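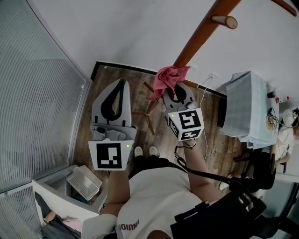
Consolacion Umali thinks most people hang wallpaper on the wrong day. She told me so before I'd even sat down, and she meant it literally: paint your wall, wait a month, and then go buy the paper.

I'd gone over to talk to her about peel-and-stick wallpaper, because I have a rental with a very sad hallway and I've been staring at patterns since February. Consolacion has run Rarero, a small home decor shop, for 11 years, and she has opinions (so many opinions!) about what goes on a wall and what should stay in the store.

"Fresh paint is still letting stuff out," she said. "You put vinyl over it and it bubbles, and then I get the phone call."

I asked what she'd put in a hallway that gets no sun. I was expecting white, or maybe a pale green. Nope. She pulled down a roll called Tullo, a deep rust color with a little leaf running up it, and slapped it on the counter. "Dark hall, dark paper. Stop fighting it."

It costs $34 a roll and I'd need four, and I said that felt like a lot for a place I don't own. She shrugged. She has a cheaper one called Saludo that she sells by the armful to students, but the repeat is short and she says you start seeing it in your sleep. I kind of liked it, to be fair. I took samples of both.

We got onto tools next, and I learned I've been using a credit card like an animal. She wants a felt-edged smoother and a fresh blade every couple of strips - "not every couple of rooms, strips" - and she wants you to start at the door you use least, so the bad seam ends up where you don't look. My bad seam at home is right over the light switch. I kept that to myself.

Tsutomu Sekiguchi hangs paper for a lot of her customers, and he came in for a box of blades while we were talking, so I grabbed him too. His big thing is corners. "Walls aren't straight," he said. "Cut it in the corner and overlap a tiny bit. If you wrap a whole sheet around, it'll pull away by winter." He's also not a fan of textured walls and will turn down a job if the orange peel is too heavy. Consolacion says she'd try it with a liner. They went back and forth on that for a good while and I don't think either one budged.

What about getting it off again? That's my real worry, with a deposit on the line. Consolacion says a hair dryer on low, top corner first, pulling down flat against the wall and slow. Tsutomu says the same, only slower. His longest removal was a dining room in Bevent that took 12 hours, and he blamed the paint under it, some bargain flat that came away in sheets with the vinyl.

So I went home with two samples, a smoother and a lot less confidence in my landlord's paint. The rust one is taped up by the coat hooks right now - I'm leaning that way. My sister votes Saludo.

Filed under: Walls & Wallpaper, Renters, Shop Talk

2724 shares | 34 comments

Posted 28/05/2019 | Contact | Back to top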